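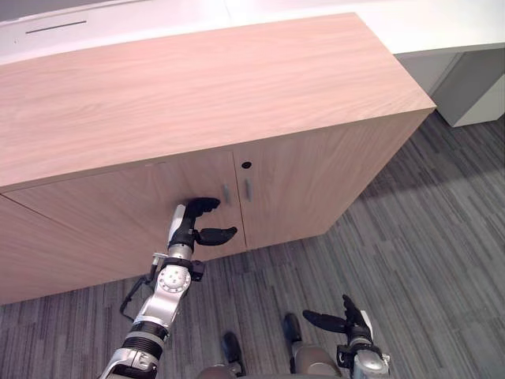 Two-door cabinet, light wood grain, lockable

Zoltell Low Storage Cabinet, 2-door

Low office cabinet for paper, binders, cables, the stuff that ends up on desks. Goes beside a desk run or at the end of one. Two hinged doors, short vertical bar handles in gray metallic finish, round key lock on the right door. Flat top, no lip, so you can use it as a side surface.

Quick facts
Item no. 4000
Width: 106 cm
Shelves: 3, adjustable
Shelf positions: 12
Keys: supplied as a pair
Finish: light wood grain, top, doors and sides
Delivered assembled – doors already hung

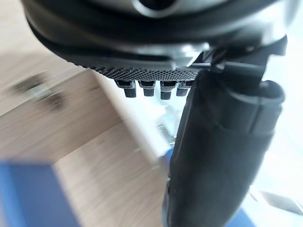 Finish on the Zoltell is called Groen Pale, same one we use on the Vurnance desks and the Horov bookcase, so they can stand next to each other without looking odd. It's a light one. Pale beige and tan, with streaky grain you notice more up close than from across the room. Small differences from one batch to the next are normal, so order all your peices together if they're going side by side. Dark finish is not available in this size, please don't ask the drivers.

Cleaning
Damp cloth, then a dry one. No scouring pads. No bleach sprays. Coffee rings come off if you get to them the same day.

Lock and keys
Each lock has it's own number. Write it down before you lose the key – replacement keys are ordered by that number and take a while. Keyed-alike sets on request, say so when ordering, we can't change it after.

Placing it
Leave room in front for both doors to swing. On carpet, check it stands level before loading, doors will drift if it doesnt. Heavy things on the bottom shelf.

Ordering
Prices last changed in January. Orders in by 3rd April ship with the spring delivery run, anything later goes on the next truck. Bulk orders and finish samples: ask for Demetrius Boateng at the sales desk.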